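Stilta side table, dark brown — 4 stars

Quick one, typing this before the school run. Bought the Stilta from Drillholm in October, $83 plus shipping. Wanted the Omosier but it was out of stock in every color and I was done waiting.

Assembly took me 41 minutes. Could be faster if the instructions were bigger. Hex key in the box is junk, use your own. One leg bolt didn't want to catch, backed it out, tried again, fine.

Good stuff: solid, doesn't rock on my uneven floor, right height for the couch. Real weight to it. Kids lean on it, dog bumps it, it stays put. Had a Teoh before this, lighter and cheaper, and the top bowed in under a year. No sign of that here.

Not so good: the underside is rough, wear gloves when you carry it. Drillholm customer service took 7 days to answer one email about a missing felt pad. They did send the pad.

Cleaning is where I take the star off. Finish itself is nice, I like the darker streaks and the reddish patches in the grain, looks like more than I payed. But a dark top shows everything. Every crumb, every bit of dust, you see it from across the room. Toast is the worst. I use the old checkered cloth and the spray bottle with the blue trigger, folded cloth, flat hand, push toward one side and catch it all at the edge. Go easy near the little silver latch on the front edge, crumbs love to sit around it — a dry toothbrush gets them out. If you hate wiping, get a lighter color. I'd still buy it agian. 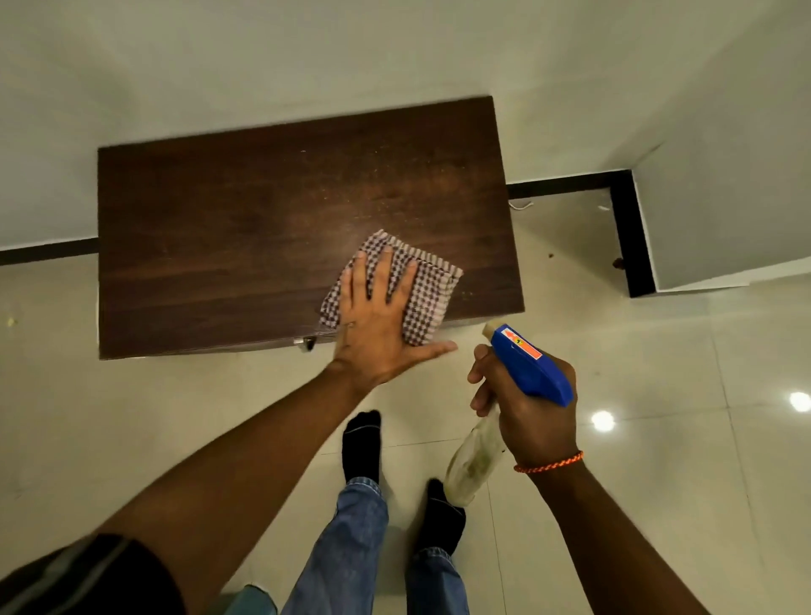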